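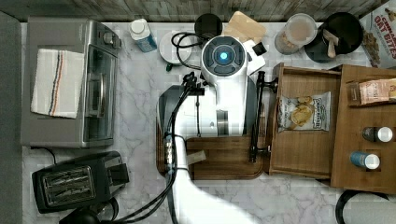
The kitchenette on the second floor at Gostdale lost power to its counter sockets again this morning, which makes it the third report since January. The lights and the fridge stayed on. Everything on the worktop is as it was when I got in: toaster oven on the left with the striped tea towel lying across the top of it, the black two-slot toaster below it, and the wooden chopping board out on the counter. I have asked people to leave the two toasters alone until this ticket is closed.

Ticket opened by: Hannelore Camenzind
Assigned to: Selvaraj Mondal, Pratwood Building Services
Date: Jun 12, 2024
Priority: normal
Area: kitchenette, counter sockets

What happens
The breaker marked "worktop" drops after a few minutes with the toaster oven on. It resets without trouble and holds as long as nothing is heating. There is no smell from the sockets and no marks on the faceplates. The previous two tickets were closed as "reset, no fault found".

What I have tried
Toaster oven on its own, empty, 10 minutes: breaker held.
Toaster on its own, two rounds of bread: breaker held.
Both together: tripped during the first round of toast.
Kettle and toaster oven: tripped, but later.

I have not tried any of them on a different circuit. The nearest is in the corridor and I didn't want a lead across the doorway.

Reply from Selvaraj Mondal
Thanks, that is more use than the last two tickets. It sounds like overload and I don't suspect the appliances yet, but I want to rule them out. Could you send me the wattage from the plate on each one? It is normally underneath or on the back. Unplug first, please, and let the oven cool before you tip it.

Please also take the towel off the top of the toaster oven and hang it somewhere else. The casing gets hot and cloth should never be on it, tripping or no tripping.

Reply from Hannelore Camenzind
Towel moved to the hook by the door. Both appliances unplugged. The plate on the toaster is worn and I can't read it. The one on the oven is fine and I have sent the figures by email with the asset number, 49. I emptied the crumb tray in the toaster while I was there – it was very full. The kettle is the Matubbar one from the old office and has no asset sticker at all.

Reply from Selvaraj Mondal
On site after lunch. Findings:

All the worktop sockets are on one breaker, and it is a smaller one than the drawing shows. The oven and the toaster together are over what it should carry. Tested the oven, the toaster and the kettle for leakage and all passed. Flexes and plugs are sound. One socket had a loose terminal, now tightened.

Until the circuit is changed, use one heating appliance at a time. I have put a label on the wall above the sockets. Leave at least 600 mm clear above the toaster when it is on.

A replacement breaker won't do by itself as the cable needs checking first. Quote requested from Sikport, who did the original wiring. They say up to 3 weeks.

Reply from Hannelore Camenzind
Understood. No trips since you left, with the oven used once and the toaster several times. Please keep this open until Sikport have been – the last two were closed too early and I had to start again from the beginning each time.

Status: open, waiting on contractor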